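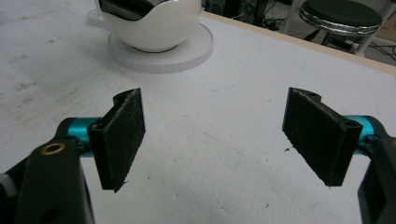
The white table, and where the egg should live

September 30, 2020
Posted by Octavian Dumitrescu in Besis workshop notebook

Search this notebook Search All entries

I meant to write this up over lunch and then lunch got away from me, so forgive the crumbs between the lines. It concerns the big white table, which I have been putting off since May, and the white egg, which Tamara brought over from the Ellinville room and which has been sitting toward the far side ever since, looking very pleased with itself.

First the table. I had told everyone it was in good shape, and from the doorway it is! Then you get down close to the surface and it's another story: light gray smudges, faint marks that could be pencil or could be pen, and a sprinkling of tiny dark bits. The wooden strip along the edge I still like very much. It is a pale, friendly color and it gives the white somewhere to stop.

I tried the eraser before anything wet -- the soft one from the Tulereck drawer, not the green one, which leaves green. I gave it 30 slow strokes on a gray smudge near my own side and then held the desk light low to look. A little lighter, I think. Tamara thinks I was looking at it from a kinder angle. We have agreed to put down "no clear change" and move on.

Then the brown patch, which is the part I really wanted on record.

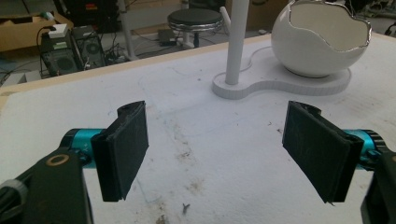

Photo: Tamara Marchuk, Besis workshop

The brown marks are thickest in one patch, with other stains and smudges scattered across the white. I don't know what made them. Tamara says tea and I say wood stain, and we could both be wrong, so please, if it was you, just write it in the margin (no hard feelings whatsoever). The small dark thing lying near the patch might be a twig or a scrap of wire. I'd like to know which before anybody goes wiping over it, as a bit of wire would leave us a nice long scratch.

The curved lines are a separate matter. They are faint and look like pencil, and one of them sweeps up toward the egg's base in a way that seems too careful to be an accident. Tamara wonders if they belong to the Courtois layout from the spring. Until she has found that folder -- she thinks it is number 231, on the shelf over the sink -- nobody is to rub them out, and that includes me and my eraser.

As for the egg, I have grown fond of it. The broken-shell edge along the top is the whole charm of it, and also the reason it can't stay on a working table. I asked for a price on another one in case of disaster and was told 215, which settled the question of whether we should be sliding lumber past it. My vote is the deep windowsill. Tamara's is the top of the drawing cabinet, where she says people would at least see it, and I suspect she will win.

To do, in no special order:

- Pick up the loose bits by hand, then brush. No cloth yet.
- Damp cloth with plain water on one corner of the brown patch, leave it 60 minutes, look again.
- Find the Courtois folder and compare the curves.
- Carry the egg with both hands, from underneath. Not by the rim!
- Ask Ellinville whether they have any of the white covering left, in case the brown won't shift.

If it does come to a new covering I would want to keep the wooden strip as it is and work up to it. Tamara has the long straightedge at her bench and says I may borrow it if I bring it back this time.

Contact the workshop | Copyright Besis | Back to top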